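The Bowl That Stayed in the Air
A small fault in a kitchen robot stopped a whole project for most of an autumn. The people who fixed it think other workshops have the same fault and have not found it yet.

By Benedikt Fankhauser

The first time it happened, Jae-in Kwon was eating a sandwich. She heard the fans of the controller, which she had stopped noticing months ago, and then she noticed that she could hear nothing else. The two arms on the bench had stopped. One of them was holding a bowl over the open toaster oven and did not put it down.

"I thought it was thinking," she told me. "Sometimes it waits one second, maybe two. So I took another bite."

After a minute she put the sandwich away and looked at the screen. There was no error on it. Every joint reported a normal state and the gripper reported that it was holding something. The program was still running and it was still sending commands. The arm was simply not obeying them, and it was not telling anybody.

Kwon works at Clarano, a small company in Billdale that teaches robot arms to do kitchen work. The workshop is above a shop that repairs sewing machines. Clarano does not build the arms. It buys them, puts them over a table in pairs, and writes the software that decides where they should move. The customer for this project was Jostmont, which runs residences for older people and wanted to know if a machine could one day clear up after a simple breakfast.

When I visited in May, the fault was already understood, and I had expected a story about software. It is mostly a story about a cable, and about what a machine should do when it stops hearing its instructions.

The task looks easy when a person does it. Dishes go from the oven to the tray, from the tray to the rack, and mugs go on their pegs. The robot must use two hands and the hands must agree. If the left one is busy with a plate, the right one should not come across in front of it. Adeel Magsi, who wrote most of the planning code, told me that he had spent a full winter only on this question of which arm goes first.

"People do it with their shoulders," he said. "You feel that your other arm is in the way. The robot has no such feeling, so I must write it down as numbers, and I am always forgetting one."

For this reason, when the arm froze, Magsi was sure that the mistake was his. He searched his code for nine days. He found three real errors, corrected them, and was pleased with himself, and on the next morning the arm froze again.
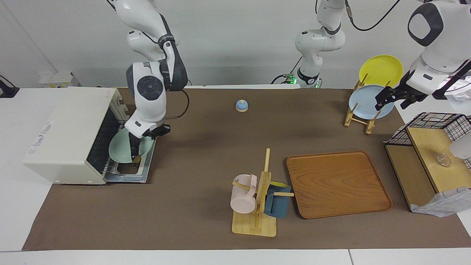
By then they had begun to keep a proper record. Kwon bought a school exercise book and wrote in it the time of each stop, which arm it was, what it held, and how far the elbow was bent. The computer kept a log as well, but the log had nothing to say about the stops, and she no longer trusted it. Over the test period the pair made 1,215 complete attempts at the breakfast task, and the book has 76 stops in it. I was allowed to read it. The handwriting becomes smaller and more angry toward the end.

Most of the stops did no harm. The arm held still until someone pressed the red button, took the dish away by hand and started the task again. Two of them were different, and these two are the reason that Clarano agreed to talk to a magazine at all.

In the first, an arm froze while it carried a mug toward its peg, and after forty seconds it began to move again without any warning. Kwon had already put her hand on the mug to take it. The arm did not go slowly back to its path. It went directly to the place where, according to the program, it should have been by now. Her wrist was pushed against the post, and she had a bruise for a week. These arms are light and limit their own force, so a bruise was the most likely result. Still, she had walked up to a machine which looked stopped and which was not stopped.

The second came four days later. That time the arm woke up with a bowl in its gripper and threw it against the wall. The company's safety adviser, Masanobu Sugiyama, happened to be in the next room. He came in, looked at the pieces, and switched off the power at the wall socket. It stayed off for five weeks.

Sugiyama is a quiet man who worked for a long time with packaging machines. He has strong opinions about the word "stopped," and he repeated them to me over two cups of tea.

"There are machines which are stopped, and there are machines which are not moving at this moment," he said. "In a factory every worker learns this in the first week. You do not put your hand in because the thing is still. You put your hand in when you have taken the energy away and you have the key in your pocket. But this one looks like a toy in a kitchen. It holds a bowl. You see a bowl and you become relaxed."

His first report was one page long. It did not say what had caused the fault. It said that the cause could wait, and that the system had to be made safe even if the cause was never found. Magsi admits that he was annoyed by this. He wanted the power back on so that he could catch the fault happening. Sugiyama wanted it off until an arm which had lost its instructions could not wake up by itself. They argued in the stairway, and the people in the sewing machine shop could hear them.

The answer to the first question came from Kiyoshi Furukawa, an electrician who was hired for three days. He read Kwon's exercise book before he touched anything. He saw that nearly all the stops happened when the elbow was bent far and the wrist was turned inward, the position needed for reaching down to the oven and, sometimes, to the mug pegs. Then he held the cable near the wrist between two fingers and moved the arm slowly by hand, with a meter connected. At a certain angle the reading jumped. He moved it back and the reading was good again.

One conductor inside the cable had broken. The outer cover was perfect. In most positions the two broken ends touched each other and everything worked. When the wrist turned in, the ends came apart for a moment, and the controller lost contact with the gripper and the last joint.

A broken wire is an ordinary thing. The bad part is what happened after it. The software that came with the arms had a setting for lost contact, and it was set to hold position and wait. It reported the last good values that it had received, again and again, so the screen looked healthy. Meanwhile the planning program continued to count time and to send new positions. When the contact returned, the arm received the newest position and went there at the full permitted speed.

Each of these choices can be defended. Holding position is sensible when you are carrying something that can break. Repeating the last value is a common way to get over a gap of a few milliseconds. A planner that keeps to its timing is easier to write. Put together, they made an arm which could be lost for forty seconds, say that it was fine, and then jump.

The repair itself was cheap. Furukawa replaced the cable and gave the new one a longer loop, so that it bends over a bigger curve when the wrist turns. He also fixed it to the arm at two points, where before it hung from one. The cable supplier, Mizuno, looked at the old piece and answered politely that it had been bent more tightly than the data sheet allows. Nobody at Clarano disputes it. They had routed it themselves, on the first day, in a hurry to see the arms move.

The changes in the software took longer. Every message from the arm now carries a counter, and if the counter does not go up for a tenth of a second, the arm is treated as lost. The planner stops its clock. The drives are switched off and the brakes close, so a dish stays where it is. Nothing moves again until a person walks to the panel, which is out of reach of the table, and presses a button there. Sugiyama asked for a lamp too, and for one rule written on the door: if you want to take a dish from the gripper, the power goes off first.

I watched Kwon do it. She had asked Magsi to pull the connector during a run, without telling her when. The arms went quiet. She walked to the panel, turned the key, took it out and put it in her pocket, and only then did she reach for the plate. It took perhaps half a minute, and it looked very slow after the quick work of the machine. She said that in the beginning she hated it, and that now her hand feels strange if the key is not there.

Jostmont has waited with patience, more or less. Its people have asked for a new demonstration, and they have also asked a question which Clarano cannot answer yet: who in a residence would hold the key? In the workshop there is always an engineer. At breakfast in a residence there may be one tired employee and twelve guests, and some of the guests like to help with the dishes.

Magsi thinks the arms must work behind a low gate. Sugiyama thinks that a gate is a beginning. Kwon would like to try the whole thing first with the staff only, after the meal, with the dining room closed.

Since the power came back, she has continued with the exercise book, although the log now records lost contact correctly. The newest entries are short. On the morning I left she had written the time, 10:40, and next to it that the right arm had dropped a spoon.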